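The Water at Trundwood

The man from the Mallow Spring company wanted 400 dollars for the first treatment, and he wanted it before supper.

Sheila Bellamy let him sit on the porch while she read his pamphlet. It was a nice pamphlet. It had a drawing of a spring in it, and a lot of people who used to have bad knees.

"So I drink it," she said.

"You drink it, and you bathe the joint in it."

"And which one does the work?"

He said they did the work together. She had been married to a man who talked like that, and she turned the page.

Half of Trundwood was on the water by then. Old Tymoshchuk had given up his cane in June and had been seen walking to the post office without it, very slowly, holding on to fences. Mrs. Grusenberg said she could hear birds again. Sheila had asked her which birds, and Mrs. Grusenberg had said just birds, and changed the subject to her grandson.

"I'd want to see where it comes out of the ground," Sheila said.

"The source is protected, ma'am."

"From what?"

He looked at the road. He was young, and his shoes were too good for a gravel drive. The card he had given her said Sota Hirano, Wellness Representative, and she had the feeling he had been something else in the spring and would be something else by Christmas.

"From contamination," he said.

She went inside to get her glasses, the strong ones, and left him with the dog.

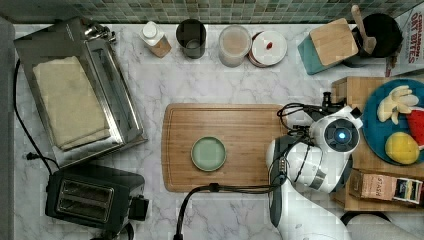
When she came back he had opened one of the little bottles and was holding it up to the light for her. It looked like water. She took it from him and smelled it. It smelled like water too, maybe a little like a garden hose.

"You're 80 years old, Mrs. Bellamy," he said gently. "I'd think you'd want to give yourself every chance."

"Who told you I was 80?"

"Mr. Tymoshchuk mentioned it."

"He would." She drank the bottle down in one swallow, which seemed to alarm him. "How long until I feel it?"

"Most people notice a difference in 7 days. But that's with the full course. That was only a sample."

"And if I don't notice one?"

"Then we'd look at a second course."

She laughed so hard that the dog got up. Then she handed back the bottle and the pamphlet and told him he could stay for soup if he left his case in the car. He thought it over longer than she expected. He went down to the car, shut the case in the trunk, and came back up the steps with one hand on the rail, favoring his left leg.

"What's wrong with you?" she said.

"It's my knee. I fell off a roof a few years ago."

"Do you take the water for it?"

He wiped his good shoes on the mat, first one and then the other.

"I take aspirin," he said, and she held the door.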